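Clearing the back room, part 2

The back room has been on my list since November. It started as a place to keep the ironing board and ended up holding everything that didn't have a spot anywhere else. I gave it two evenings last week and finished on Sunday.

I took 18 bags out. Most of it was paper and old bedding. Zohreh Najafi came by for the folding chairs and also left with a lamp I had meant to keep, but she has a place for it and I don't.

The shelf unit is staying where it is. I looked at a new one from Tustix and decided against it at that price. The old one only needed two screws.

Hadiza Balogun asked in the comments last time whether I was going to pull up the carpet. I'm not, at least this year. The quote was for 683 dollars without the padding, and the door would need trimming.

What's left is the floor. I vacuum twice, once in each direction, and then go over whatever the vacuum missed by hand with a cloth. Low carpet like this, dark blue-gray with light flecks all through it, is hard to judge because lint and flecks look the same from standing height. The little orange speck was easy to spot, at least. The mustard-yellow cloth creases up as soon as you grip it. I'll do the closet next. 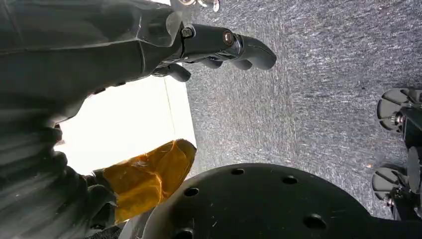
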